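Risstead abre al público Lamby, su simulador de viviendas para entrenar brazos robóticos

La empresa Risstead pone desde agosto a disposición de cualquier laboratorio, escuela técnica o aficionado con un ordenador decente su simulador Lamby, un programa de interiores domésticos pensado para que un brazo robótico aprenda a moverse por una casa antes de pisar una de verdad. Hasta ahora solo lo habían usado los equipos invitados a la fase de pruebas, y quienes lo han tenido entre manos hablan maravillas.

El paquete incluye 12 viviendas completas, con sus muebles, sus puertas y sus lámparas, y una vista desde la muñeca del brazo, con los dos dedos de la pinza siempre a mano. El usuario elige la casa, la hora del día y la tarea, y deja que el robot practique todas las veces que haga falta. ¡Y se puede cambiar la luz en plena sesión! Es una de las funciones más celebradas entre los que ya lo conocían, porque la luz que entra de lado por una ventana es justo lo que más confunde a los sistemas de visión.

«Antes entrenábamos con paredes grises y luz de quirófano, y luego el brazo llegaba a una cocina a media tarde y se perdía por completo», cuenta Elvira Cusi, que dirige las prácticas de robótica en la escuela Fenness. Su grupo trabajó con Lamby durante 7 semanas y terminó con ganas de más. Los alumnos, dice, se pelean por preparar las casas. 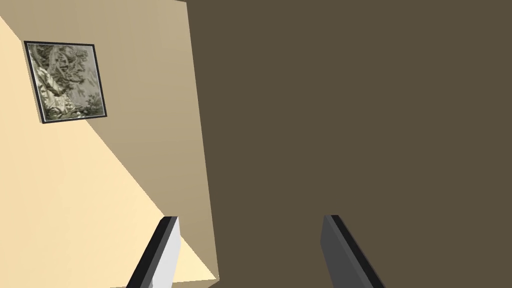 La nueva versión mejora sobre todo las sombras y los contactos. Los objetos pequeños ya no atraviesan la mesa cuando se los aprieta con demasiada fuerza (un defecto muy comentado en la fase de pruebas) y las superficies lisas responden mejor a la iluminación. También se puede grabar cada intento y repetirlo desde otro punto de vista, cosa que a los docentes les viene de perlas para corregir con el grupo delante.

Thirumalai Rao, responsable del desarrollo, explica que el equipo dedicó mucho tiempo a los rincones, los techos y las paredes. «Un brazo que está aprendiendo mira a cualquier parte, también a donde no hay nada que agarrar, y eso tiene que estar igual de bien hecho que la encimera», señala.

Hay dos modalidades. La licencia educativa es gratuita durante el primer curso y permite hasta 9 puestos por centro. La profesional se contrata por meses e incluye ayuda técnica y acceso al editor de viviendas, con el que cada equipo puede levantar sus propias habitaciones. El editor está de momento solo en inglés, aunque los menús principales y el manual ya se encuentran en español.

Wilson Puma, técnico de la firma Thevar, que adapta pinzas para talleres pequeños, lo instaló en una mañana y echó en falta un catálogo más amplio de herramientas. Aun así, está encantado: «Lo abrí para probarlo un rato y cuando levanté la cabeza era la hora de cenar».

Risstead prepara ya una ampliación con patios y garajes. Las solicitudes de licencia educativa se tramitan en la página del programa, donde también puede descargarse una vivienda de muestra sin necesidad de registro.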